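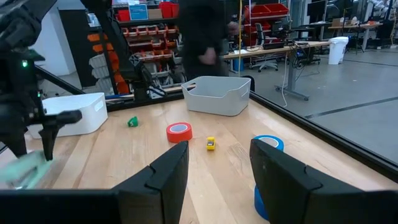
The open day at Danzer was sold to us as a look at "the tidy home of tomorrow," and I went in October expecting a sales pitch. I got one, with coffee. Most of the hour went to a sorting table: a light wood top, two plastic bins, one gray and one white, and the usual stuff that ends up on any family's floor. I noted a little yellow car, a roll of red tape and another of blue, and a pale green cloth. Svenja Aigner, our guide, told us that two open bins beat a closet full of small boxes. Maybe. My own house has more than two kinds of mess.

By Rupert Gruber | October

Home | Visits | Reviews | Contact

The handout claims a family owns 3000 loose items and can put the day's clutter away in 20 minutes. I asked where the first number came from and was told "research." Whose? Svenja promised to find out — I'm still waiting.

I did like the cut-out handles, which look easy to grab. The set in the shop costs 34 euros, and I left without one. Parking is behind the building and fills up by 10 a.m.

We use cookies to improve your visit. Accept | Settings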